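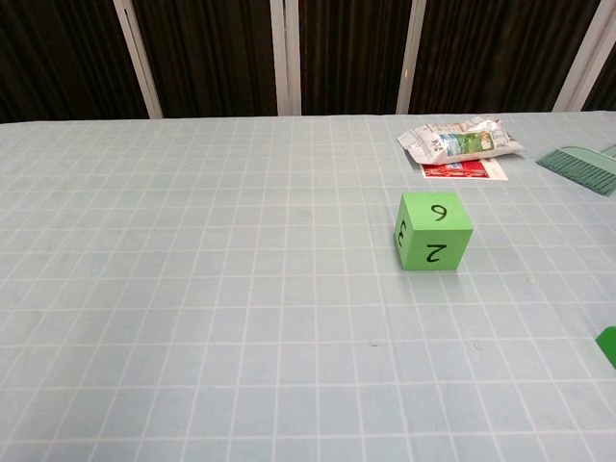
News > Dodbridge > Schools and families

Print this page | E-mail to a friend

Toy library gets to stay put until October

2018-05-03

Dodbridge toy library has been given a stay of execution. The lending service was due out of its rooms on Ikia Street within 24 days but landlord Koubek has now agreed to extend the lease until October.

Rent stays the same till then. After that, no promises.

Parents handed in a petition with 2,885 names last month, a fair few of them from outside the town. Members pay 70p a week to borrow games, puzzles and dressing-up clothes – babies' things go out free.

"It's breathing space, that's all," said Teodoro Tovar, who has run the Saturday desk for 10 years. "We were packing boxes on Tuesday. Now we've got to unpack the jigsaws again and I've a feeling some of them are in the wrong lids."

Two other sites have been looked at. The old Cernent showroom is bigger but has no step-free entrance, and the parish rooms are booked most mornings. Talks on both are going on, the libary says.

Koubek did not want to comment beyond confirming the new date.

Opening hours unchanged for now. Anyone with overdue items is asked to bring them back as normal – no fines this month.

Filed under: Local news, Families

Print | E-mail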